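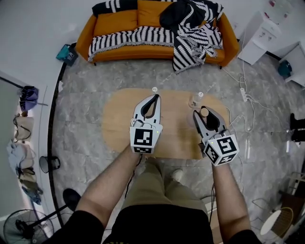
Pinces à main Mukow et Dramine : vos questions
Mise à jour le 5 juin

Les deux modèles se valent-ils ?
Sur la fiche, oui. À l'usage, la Mukow ferme plus franchement et la Dramine se règle mieux. Aucune des deux ne tient la promesse de « prise universelle » imprimée sur les cartons. Un bouchon se saisit sans histoire, un capuchon posé à plat sur la table demande déjà plusieurs essais.

Faut-il vraiment travailler à deux mains ?
Le vendeur vous dira que oui, puisqu'il vend par paire. Nous conseillons de commencer avec une seule pince. La deuxième double les câbles et les étalonnages, et elle ne sert que si la tâche l'exige : tenir un gobelet et poser son couvercle, par exemple.

À quoi servent les cubes à marqueurs ?
À retrouver la position de chaque pince dans l'espace. Le suivi décroche quand l'avant-bras passe devant, et le logiciel Entili comble le trou par interpolation sans prévenir. Cherchez l'option « trous visibles » dans les réglages avancés et cochez-la.

Le voyant vert garantit-il que l'enregistrement est bon ?
Non. Sur nos modèles, il indique que la pince est alimentée et appairée. Nous avons gardé 281 séquences sur 300 lors de notre dernière série, et toutes les rejetées avaient été faites voyant allumé.

La caméra embarquée suffit-elle ?
Pour juger de ce qui se passe entre les mâchoires, souvent. Pour le reste, méfiance : le grand-angle déforme beaucoup les bords et le corps de la pince occupe une bonne part de l'image.

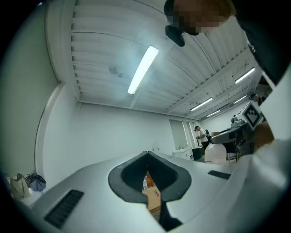 Je trouve cette réponse sévère, nous écrit une lectrice : chez nous, la caméra embarquée seule a suffi pour trier des pièces, et la vue extérieure n'a rien apporté sauf des heures de synchronisation. Essayez au moins sans avant de faire acheter un trépied aux gens.

Nous avons essayé. Pour du tri sur un plan dégagé, elle a raison. Dès qu'on empile, nos résultats disent le contraire.

Le contrôleur Zidside est-il compatible ?
« Compatible », d'après la notice. Chez nous il a fallu revenir au micrologiciel 2141, le suivant perdant la pince gauche au bout de 7 minutes. Le support a clos le ticket sans réponse sur le fond.

Peut-on rejouer ces gestes sur un bras ?
On peut les rejouer, oui. Demandez tout de même à voir la démonstration avec vos propres objets.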